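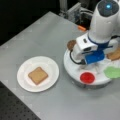
I'm writing my first policy brief for the Flasside Forum (small foreign affairs group, mostly retired diplomats and grad students) and I can't work out how much background they want. The topic is development aid to small island states and whether it should run through the embassy or a separate agency. My full paper was 41 pages. The brief has to be 2, and after a week of cutting I've gone too far the other way, so now it's one slice of bread on a white plate, nothing on it and nothing next to it. It has the recommendation, a paragraph under it, and that's all! My adviser says busy people like plain. My roommate read it and asked "wait, why?" after every single sentence. Do I put the history back in? And do footnotes count toward the length? The call for briefs doesn't say and I've read it way too many times. It's due in March, and I'd like to stop messing with it well before that.

*aidnerd_in_training, posted December 8, 2022*

---

**secondsecretary_ret**

I read these things for years at a ministry and then on the Senotside review panel, so take this as one reader's taste.

Your roommate is more useful to you than your adviser right now. Plain is fine, but a desk officer who likes your recommendation has to defend it in a meeting an hour later, and you've given them nothing to say. What I'd want:

- the recommendation, first sentence, no windup
- the decision it feeds into and who gets to make it (embassy versus agency is usually a budget fight, so say whose budget)
- 3 pieces of evidence, each with a source I can find
- the best argument against you, stated fairly, and your reply
- what it costs if you're wrong

History only goes in if it changes the recommendation. If the aid program was merged into the foreign ministry once before and split out again, I want that in a line or two. I don't need the founding of the agency, and please don't open with a paragraph on how the region is increasingly important. We know, we work there.

On footnotes, email the organizers and ask. It's a fair thing to ask, and they've probably had it before.

---

**Polák_reads**

Agree with most of that except the "argument against you" part. In 2 pages it can eat the whole thing. I put mine in a box at the bottom and it went over fine.

Also, keep the long paper! When I sent a brief to the Floltell series they wrote back wanting the full version, and I'd saved over it. I spent a horrible weekend rebuilding 237 citations from browser history. So save it under another name tonight, before you touch anything else.

---

**mapsandmemos**

just use a smaller font lol

(ok, real tip: read it out loud to somebody who doesn't do foreign policy and mark every place they make a face. fix those first and leave the rest alone)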